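3.2 Les objets à motif peint

Le corpus domestique réuni à Jutbridge compte 80 objets, dont 14 portent une reproduction de peinture ou quelque chose qui y prétend. Nous avions d'abord rangé ces derniers parmi les « divers », catégorie qui, comme dans tout foyer, a fini par déborder. Tania Navaratnam a proposé de les traiter à part, en notant pour chacun la face imprimée, les faces laissées sans image et la manière dont l'une s'arrête où l'autre commence.

Le paysage y règne sans grande concurrence. On y retrouve volontiers la touche tourbillonnante du postimpressionnisme, que l'industrie du cadeau semble tenir pour un revêtement universel. La figure 4 en donne un cas assez typique : ciel bleu tout en volutes, collines ondulées cernées d'un bleu plus sombre, puis une bande de végétation relevée de petites touches orangées et rouille. La peinture s'arrête net à l'arête – la face voisine, presque noire, n'a droit qu'à un semis de points et de traits pâles. 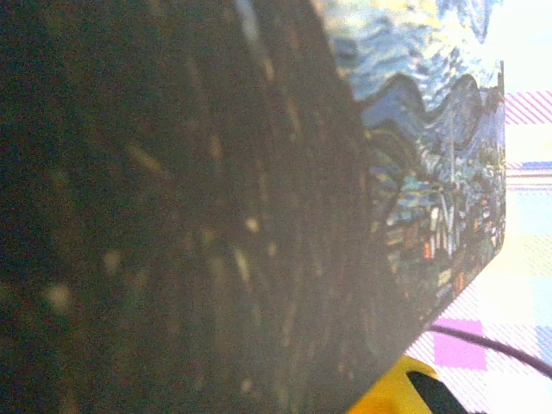 Figure 4. Objet à face imprimée, paysage de style postimpressionniste ; à gauche, la face sombre.

3.3 Ce que les habitants en disent

Les entretiens confirment que l'image est rarement regardée. Sur huit personnes interrogées, une seule a su dire de mémoire ce que représentait le décor de son propre objet, et elle s'est trompée de saison. Les autres ont répondu « des fleurs », réponse prudente et le plus souvent exacte. Swanson (communication personnelle) y voit la preuve que le motif sert surtout à retrouver l'objet sur une étagère encombrée. L'hypothèse est séduisante, mais elle explique mal pourquoi les participants continuent de le chercher. Nous y revenons en section 5, à propos du rangement des entrées et des buffets.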